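Foro Cacharros y Domótica > Robots > ¿Limpian ya el baño o no limpian?
Página 1 de 1

tuercafloja
Abro hilo porque llevo toda la tarde discutiéndolo con mi cuñada. Ella dice que en nada tendremos un trasto que nos friegue el baño y yo digo que me jubilo antes. Estoy trasteando con Wanano, el simulador, y he montado un baño con su humanoide dentro. Lavabo de pedestal, suelo de tablas, un bote de spray y un faro rojo y blanco que me hacía gracia (sí, un faro, dejadme). ¿Alguien ha conseguido algo decente en un cuarto así de apretado?
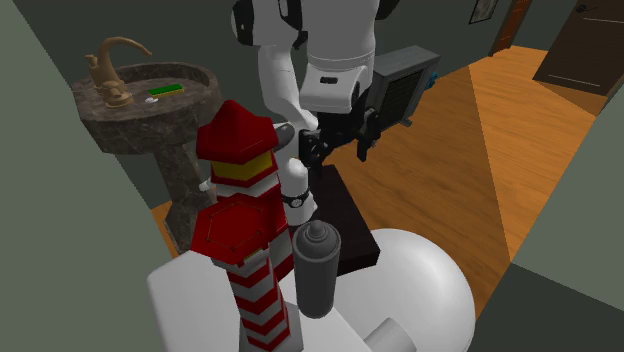
El baño visto desde arriba, con el faro en primer plano y la pinza por detrás

marelda_77
¡Me encanta el faro! Pero vamos a lo práctico: yo tengo un Pollano de los que aspiran y friegan, y el baño es justo donde más me falla. Se queda dudando detrás del váter, da dos vueltas y se va al pasillo tan contento. Y eso que solo tiene que ir por el suelo... Si encima le pides manos, apaga y vámonos.

gruñon_de_taller
Pues yo no lo veo tan lejos. En el taller tenemos un brazo Jurstead desde marzo que coge piezas de una bandeja y las deja en el torno, 223 por turno, y no protesta. Coger y dejar está resuelto. El baño es lo mismo con más curvas.

tuercafloja
Hombre, lo mismo, lo mismo... Tu bandeja está siempre en el mismo sitio. Yo muevo el spray un palmo y ya tengo que replantear el agarre. Y con la pieza blanca redonda me estoy volviendo loco: tiene abajo un saliente cilíndrico pequeñito y quiero llevar la punta del dedo hasta ahí sin arañar la curva.

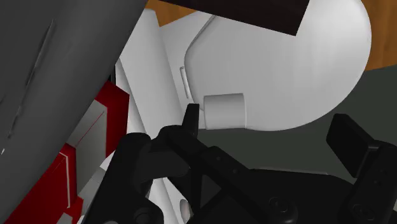 La punta del dedo izquierdo, casi en el saliente

marelda_77
Uy, qué justo va eso. ¿Y lo quieres apretar o cogerlo con los dos dedos? Porque el otro dedo lo tienes bastante más a la derecha.

tuercafloja
De momento solo llegar. Luego ya veré si pinzo. Mi idea es cerrar despacio y que el dedo derecho venga por debajo de la curva, pero no sé si hay hueco para la muñeca.

nixa
Perdonad que me meta. Yo limpio casas, y lo que me cuesta de un baño es la cal de la base del grifo, los pelos, el hueco entre el váter y la pared. Eso lo hago a tacto, con la bayeta doblada y el dedo dentro. ¿Una pinza dura nota cuándo la cal se ha soltado? Pregunto en serio, porque mis clientas me sueltan lo del robot cada dos por tres.

gruñon_de_taller
Hay sensores de fuerza para eso, nixa. Hegazy vende unos dedos blandos con tacto. El juego me lo presupuestaron en 1393 euros, sin montaje.

nixa
¿1393 por unos dedos? Jajaja, con eso me tenéis a mí una buena temporada, y además os tiendo la ropa.

gruñon_de_taller
Ya, pero el precio baja. Yo digo que en 6 años lo vemos en casas normales. Tuercafloja, prueba a girar la muñeca antes de bajar, que a mí me salvó con el torno.

tuercafloja
Seis años dice, el optimista. Me apunto lo de la muñeca, lo pruebo esta noche y os cuento. El faro se queda.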